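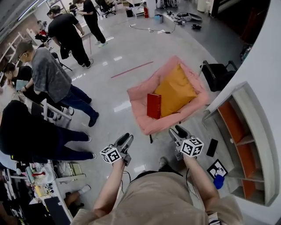

Danilo Navarro wanted to know whether a pair of Tendetti hand grippers would let his group record two-handed tasks without having a robot in the building at all. Yes! It's the question we get most, and it's the whole idea of the kit, so it goes first.

What comes in the kit?

Two matching gray grippers with black jaw fingers, a marker cube for each one, the printed marker cards, cables, and a copy of the Plamis recording software. You supply the computer and the objects.

What are the cubes for?

Tracking. The software looks for the black-and-white patterns and works out where each gripper is and which way it's turned. There's a pattern on every side you're likely to show a camera, so you can twist your wrist quite a lot (try it, it's fun to watch the live view keep up) before tracking drops. Please don't put stickers on them or wipe them with solvent.

Do I need a special room?

No. Ours is a plain workshop with chairs, shelves and people walking through it. We like picking up everyday things in everyday places - a book from an armchair, a cup off a shelf - and tape on the floor is handy for marking where to start. Very shiny floors are fine as long as a light isn't glaring straight off a marker.

How long does it take to learn?

Most people are comfortable after a few tries. The first ones feel clumsy because you want to use your fingertips. Slow down, close the jaws fully, and hold still for a moment before you lift.

How many recordings do I need?

It depends on the task. Our book-handling set, called Hina, has 1,754 recordings, and 1,082 of those use both hands. For a single simple pick you can start far smaller and add more once you see where your model struggles.

Will it work with my robot arm?

If your arm can carry the Hassanpour mount, yes. The same fingers fit both the hand grippers and the mount, so the robot touches things the way you did. Other mounts need an adapter plate, and we have drawings for 4 of them.

Can left-handed people use it?

Sure. The two grippers have the same shape. Just tell the software which cube is in which hand before you begin.

What if a finger pad wears out?

They pull off and press back on. Ours usually get swapped at 3,000 grips, sooner if you handle anything rough. Spares are on the parts page.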